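Teaching two arms to pack a box of parts

Posted September 4, 2024

So I finally have something to write about the Fovidano setup! If you've been reading since last December you'll remember that I said it would be packing kits "by spring" (ha). It's packing kits now. Not fast, and not all night while I sleep, which was the dream, but I can sit next to it with a coffee and it does a good part of the job.

For anyone new: I rent a bench at Okbridge, the shared workshop over in Ganport, and I sell little kits for people who want to learn how solenoids and driver boards work. I don't sell a lot of them. It's still enough that an evening of picking parts out of bins makes my neck hurt, and I make dumb mistakes when I'm tired. I once mailed somebody a kit with two boards and nothing to plug into them. They were very nice about it.

The idea is pretty simple. Yellow bins down both sides of the table, a steel tray in the middle with a sheet of white paper in the bottom, an arm on each side. The arms pick from the bins and lay the parts on the paper, I look it over, I bag it, and around we go again. I started out with the bare steel and the cameras hated it. Every time somebody opened the shop door the reflections moved and the software thought there was a new part in the tray. The paper fixed that in one afternoon, after I'd spent two weekends messing with exposure settings. I'm still a little mad about those weekends.

Boards are the easy ones. They're flat, they're red, they have a big hole in the center, and the camera finds them almost every time as long as they don't lie on top of each other. The capacitors stick up high enough that you have to watch how you come in, so now the fingers open wide, drop straight down and only close at the very end. The first version closed on the way down and I lost a couple of capacitors to it. You could hear it from the kitchen.

Solenoids are okay too. The body is a nice metal block with sides you can really grab. The leads are what get you, because they go wherever they feel like going, and if one is looped under the solenoid next door you lift one and get two. What helped was a slow lift to start, then a little pause, then a look with the wrist camera before it goes anywhere. If it sees more than it expected, it sets everything back down and tries again from a different angle. It looks kind of thoughtful when it does this. I've caught myself telling it to take its time.

And then there's wire. Oh boy, wire. 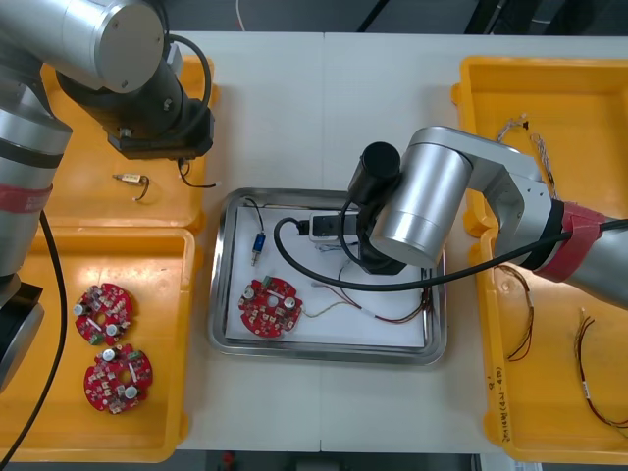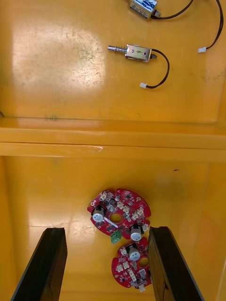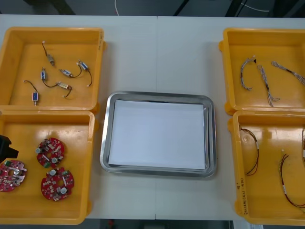
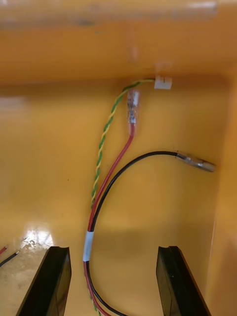

First and third are from the fixed camera over at the table, second and fourth are from a wrist camera. The last one is my nemesis: red, black and green-and-yellow, all in one bundle.

I figured wire would be hard, but I had no clue how hard. A board is the same shape every time you see it. A harness is a new shape every single time, and it's a new shape again as soon as you touch it. My first try was to have the software find an end and pick there, since that's what I'd do with my own hands. But the connector end is the heaviest bit on some of them and the lightest on others, and a harness picked by the wrong end swings like crazy and drags across everything on its way over. Twice it swept a finished kit right off the paper.

Ha-neul Cho has the bench behind mine and she watched this go on for a while before she asked why I wasn't grabbing them in the middle. I had a long answer ready about how the middle is hard to define on a thing that's curled up. She said then don't define it, just grab wherever it's thickest. So I tried that, mostly to be polite, and it was better right away. Thanks, Ha-neul, I owe you lunch. With the middle held, both ends hang down and the whole thing is half as long, so it swings less and lands in more or less a pile. A pile is fine! I'm putting it in a bag anyway.

The bundle with the tape on it is a special case. If the fingers close on the taped part, everything comes up together. If they close a bit above it they might get one wire and leave the others to slide, and then the crimp terminals catch on stuff. I've been adding to the training pictures for that one and it's improving slowly. I may end up putting tape in more places, which feels like cheating, and I'm going to do it anyway.

Some numbers, for those of you who always ask. Since I switched over to the thickest-part trick I've logged 534 picks, all parts mixed together, and 508 of them ended with the right part on the paper. The misses are almost all wire. I've put $3000 into this project so far, and no, I haven't worked out how many kits I have to sell to earn that back, and please don't do it for me in the comments.

A few other things I want to write down before I forget them:

Write on your bins. I put marker right on the rim of mine. I swapped two of them by accident one morning and then spent an hour hunting for a bug that didn't exist.

Tie your cables back. The arms have cables of their own, and if there's slack it will find the one thing on the table you didn't want it to touch. I keep rerouting mine and I'm still not happy with how they hang by the wrist.

Don't fill the bins up. I used to dump in a whole bag of solenoids at a time so I wouldn't have to refill, and the pick rate was awful. With only a few in there everything has some space and the camera can tell what's what. Yes, I have to get up and refill more. I needed to stretch anyway.

Keep the stop button where your hand already is. Mine was behind me for the first month. Bad idea, and I knew it was a bad idea, and I left it there because the cord was short. Get the longer cord.

Next up is getting both arms over the tray at the same time without one of them waiting politely for the other. At the moment they take turns any time they'd get anywhere near each other. It's safe and very, very slow. I have a Hattori controller manual open in another tab that is supposed to explain shared zones, and I've read the same page three times now. If you've done this with two arms that weren't meant to be a pair, leave me a comment or come find me at the shop, I'm usually there after dinner. I'll post again once I've either got the zones working or given up and bought more tape.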